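Undgate Workshop — minutes of the monthly build night, November 2021

Present: the usual bench crowd, plus two people who came for the laser cutter and stayed for the pizza.

1. Minutes of the last meeting
Approved, after "the arm fell over" was changed to "the arm was lowered."

2. Money
Kitty stands at $1,311. The Clukov servo order took $85 of it and is still in the mail. The request for a second 3D printer was heard with the same respect as last time.

3. The arm (project Sheehan)
Wrist camera is mounted and the cable no longer wraps itself around the elbow. Rigid parts are considered done. Soft things are the current argument, and the gray fabric on the green tile took up most of the evening. One side wants wider fingertips, the other wants better software, and both sides want the other to do the work.

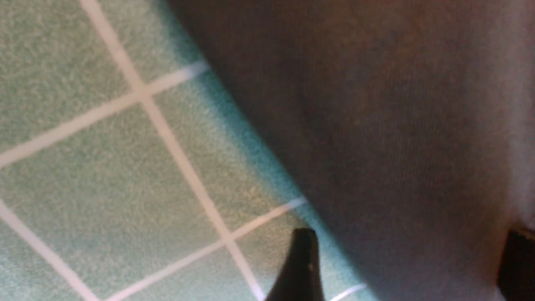
Wrist camera view: gripper finger, green tile, gray fabric.

It was noted that the camera sits too close for cloth to be in focus. Moving the bracket back was agreed. Printing a new bracket was also agreed, with less eye contact.

Irirton board: firmware update put off until somebody finds the right cable — the drawer marked "right cable" has been checked.

4. Housekeeping
Please stop storing epoxy in the fridge door next to the mustard. Labels are free.

5. Actions
New bracket, set back 2 inches: arm group
Rubber pads for the fingertips, two kinds to try: arm group
Epoxy: whoever owns the epoxy

Next meeting in December, usual time. Bring your own safety glasses and a chair if you like your back.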